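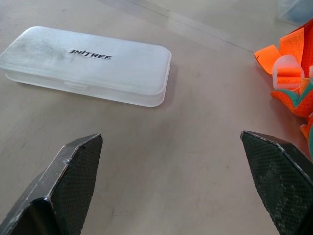
9 February 2025

Open day at the Clandstead workshop. Writing this up the same evening before I forget which runs were which.

Doors at 10, Ryan Marsden on the front desk with the clicker. He had 328 people through by close. Bench 2 was the pick and place demo, mine all day. Bideo lent us the folding tables and wants them back Tuesday.

Setup. Arm homed first try. Gripper zeroed at full open, then again after lunch when it started reading a bit wide on close. I left the crosshatch pads on. I'd meant to swap to the smooth ones but the textured ones hold fabric better and I didn't want to retune force with visitors standing there. Speed capped at 30 percent for the whole day, e-stop on my side of the bench.

Objects out for the tabletop demo: the frosted case with the Unitree logo on the lid, the orange strap with the clear buckle, a clear container at the back. Visitors chose what the arm went for. Most kids went for the orange strap. Most adults asked for the case, probably because it looks easy.

The case isn't that easy. The lid is slightly domed and the corners are round, so if the approach is off by a few millimeters the fingers push it along the table and never get under way. Coming at it across the short side worked much better than trying for the long side. I stopped offering the long side by about 11:30. The lid is also translucent and the table is pale gray and a bit shiny, so the detector kept losing the far edge whenever the overhead lights were full on. Turned off the row nearest the window and that helped.

The strap went well. Webbing is stiff enough to stand up a little where it folds, and the pads bite into it. The mesh part with the green trim is worse - it bunches, and twice the arm lifted the mesh and left the buckle end dragging. Nobody watching minded. If we do this again I'd teach a grasp point on the webbing close to the slider and leave the mesh alone.

One stop, early afternoon. A boy leaned over the rope to point at the case and I hit the e-stop. Arm halted, restarted from home, lost maybe four minutes. Rope needs to be farther out. Ryan says there's another length of it in the Lambert cabinet.

Questions I got a lot:
Does it know what the thing is? Told them it finds a shape and a place to grab, and the label is a separate step.
How strong is it? Let a couple of people squeeze a foam block against it with the force limit low.
How much did it cost? Sent them to Ryan.

A teacher from Jatora asked if we'd do this for a class in July. I said probably, and that she should email. Need to check who has the arm that month.

Counter on the gripper controller read 1196 cycles at shutdown. I didn't write down the starting number, so that's no use for today, but it's a baseline for the next service.

To do:
- wipe down the table, lots of smudges on it
- brush out the pads, there's dust in the pattern
- log the short side approach for the case as the default
- move rope, measure the reach first
- reply to Jatora when the email comes
- tables back to Bideo

Arm is parked and powered off. Key is in the drawer.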